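Bathroom sink drain smell, losing my mind a little

harmslane
Original poster

OK so the hall bathroom stinks again. Same white counter and basin we've had since we moved in, nothing fancy, and every August the drain starts putting out this swampy, eggy smell that hits you the second you open the door.
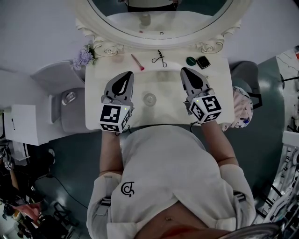 I've done the baking soda and vinegar thing probably every week this summer. It fizzes, I feel like a scientist, it smells fine until dinner, and then it's back. I also tried a bottle of that Flinier enzyme stuff overnight. Maybe a little better? My husband says he can't smell anything at all, but he also can't smell the dog, so I'm not counting his vote.

Water drains fine, by the way. Not slow, no gurgling. The kitchen and the other bathroom are OK. Before I pay a plumber to come stand there and sniff, what am I missing?

pipe_dreamer513

Have you smelled the overflow? Seriously, get your nose down by the little overflow opening, if your sink has one, and compare it to the drain. That channel gets coated in toothpaste and soap gunk and your vinegar never touches it. I had the exact same thing for two years and cleaned the wrong hole the entire time.

What worked for me was a skinny bottle brush and hot water with a squirt of dish soap, poured through a funnel straight into the overflow. The stuff that came out... don't do it before breakfast.

GiorgiaV

Seconding the overflow, but I'd pull the P-trap first. It's a bucket and ten minutes. If nobody has had it off since the house was built there's going to be a hairball in there with its own zip code.

Also, please stop with the baking soda and vinegar. You're mixing them into salty water. Use one or the other if you must.

old_bristell

Disagree with Giorgia on taking the trap apart first. If it's draining fine there's not much sitting in the trap, and if those slip nuts are old you can go from "smelly sink" to "leaky sink" on a Sunday night with every store closed. Ask me how I know. Start with the overflow and the pop-up stopper. The stopper lifts out on most of them once you undo the rod underneath, and the bottom of it is usually disgusting.

And vinegar and baking soda worked fine for my mother for forty years, so.

GiorgiaV

Your mother's drain was probably clean because she ran hot water down it every day lol. Slip nuts are hand tight. If you're cracking them you're using a wrench like a gorilla.

old_bristell

Some of us live in houses from before plastic, Giorgia. Mine's chrome and it was put on by somebody who hated me.

mawuli_d

Is this bathroom used much? I ask because you said hall bathroom and you said August. A trap that sits unused will dry out in hot weather, and then you're smelling the sewer line directly. My guest bath does it every summer. I run the tap for a minute when I water the plants and that's the end of it.

If it gets used daily then ignore me and go with the overflow.

harmslane
Original poster

It's used every day, two kids, so unless they're lying about brushing their teeth (possible!) the trap isn't dry.

I just went and sniffed like a bloodhound and OH. It is the overflow. The drain itself smells like nothing. I can't believe I've been pouring stuff down the wrong place all summer. Going to get a brush tomorrow.

pipe_dreamer513

Told ya! Get the kind with the bendy wire handle, the stiff ones won't make the turn.

sudsy1803

Hopping in to say DO NOT pour bleach in there after the vinegar. I know no one suggested it, but somebody always reads these threads at midnight and gets ideas. Flush with lots of plain water between products. Chlorine gas is no joke in a room that size.

I use a Juton denture tablet, broken up and dropped in with a little warm water. Cheap, and I already have them in the house for reasons I won't go into.

old_bristell

Denture tablets are a good one, I'll give you that. Still pull the stopper while you're at it, harmslane.

harmslane
Original poster

Update: bought the bendy brush, did the dish soap and hot water 4 times until it ran clear. I'm not describing what came out. Pulled the stopper too (happy now, bristell?) and it was wearing a little fur coat. The room smells like nothing this morning. I'll report back in a week if it creeps in again.

GiorgiaV

Glad it's better. I'd still do the trap.

Contact us | Forum rules | Privacy | © Home Fix Talk | Back to top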